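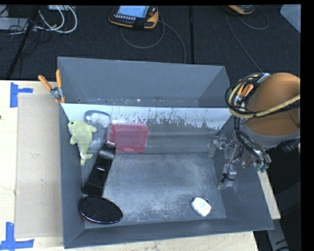

Two-section gray bin with a plush sea animal in the larger front compartment.

Prostent to Open Bin Washing and Repair Line at Hirkoven Site in October

HIRKOVEN – Prostent, a supplier of reusable storage and transport bins, will start a combined washing, inspection and repair line at its Hirkoven depot in October. The line will handle rigid plastic bins used by warehouses, repair shops, toy and household goods sellers, and return centers. Bins will be collected from customers, washed, graded and sent back under a single service contract.

The line has a rated capacity of 3,000 bins per shift. It occupies 3,230 square meters of an existing building that Prostent previously used for storing spare lids and dividers. The spare parts have moved to a smaller hall on the same site, and order times for parts are not affected.

Until now, Prostent customers have either washed bins in house or sent them to a general cleaning contractor. Neither method includes a standard check for wear. Bins with damaged rims or worn dividers have often gone back into use and been pulled only after a stacking fault or a jam on a conveyor.

Process

Incoming bins are emptied of labels, tape and loose items before washing. Items left behind by the customer are bagged, tagged with the bin number and returned with the next delivery. Removable dividers are taken out and washed on a separate rack. Fixed dividers are washed in place, with an added spray pass along the bottom edge, where dust and fibers tend to collect.

The wash uses heated water and a low-foam detergent supplied by Conetti. Rinse water is filtered and used again for the first wash stage. Bins leave the dryer upside down and are turned before inspection. The line accepts bins up to 457 millimeters wide in its standard lane. Wider bins are run through a manual lane at lower speed and are priced separately.

Inspection takes place under side lighting, which makes scratches and raised edges easier to find. Each bin is then placed in one of three grades:

Grade 1: surface wear only. The bin returns to full use, including automatic conveyors.

Grade 2: worn or marked surfaces, with rims, corners and base intact. The bin returns to manual use and stacked storage.

Grade 3: cracks, a bent rim, a loose divider or a base that does not sit flat. The bin is repaired or ground down for recycling, as set out in the customer's contract.

Scuffing on the floor of a bin does not by itself lower the grade. Prostent's inspection guide treats it as surface wear unless the mark can be felt as a raised edge or is deep enough to hold dirt after washing. Customers that store soft goods, such as plush toys or knitted items, can ask for a stricter limit on raised edges to reduce snagging.

"Customers ask us when a bin is worn out, and the answer depends on what goes in it and what carries it," said Rianne Smits, head of depot services at Prostent. "A scuffed floor is of little interest to someone storing pump housings. For a company that ships fabric goods, we need to run a hand over the surface and check it."

Records and reporting

Every bin receives a code on its short side if it does not already have one. Grades, repairs and wash dates are stored in Pai, the company's tracking system, and are available to the customer at the end of the shift in which the bin was inspected. Records can be exported as a plain table. Existing Pai users do not need a new account, but site managers will have to turn on the grading fields in the settings menu.

Bins made by other manufacturers will be accepted if the plastic type is marked on the base. Unmarked bins can be washed and graded but not weld-repaired.

Service terms

Contracts are offered on a fixed collection schedule or on call. On-call customers should stack empty bins by size and strap each stack before pickup. Bins that have held food, oil or regulated chemicals are outside the scope of the Hirkoven line and will be refused at the gate.

Current wash contracts stay in force until they expire. Customers that wish to change to the combined service earlier can do so without a transfer fee. A price sheet, the inspection guide and a list of accepted bin sizes are available from the Prostent depot services desk.

About Prostent

Prostent makes and services reusable bins, lids and dividers for storage and transport. The company runs its parts supply and depot services from Hirkoven.

Press contact: Rianne Smits, Depot Services, Prostent, Hirkoven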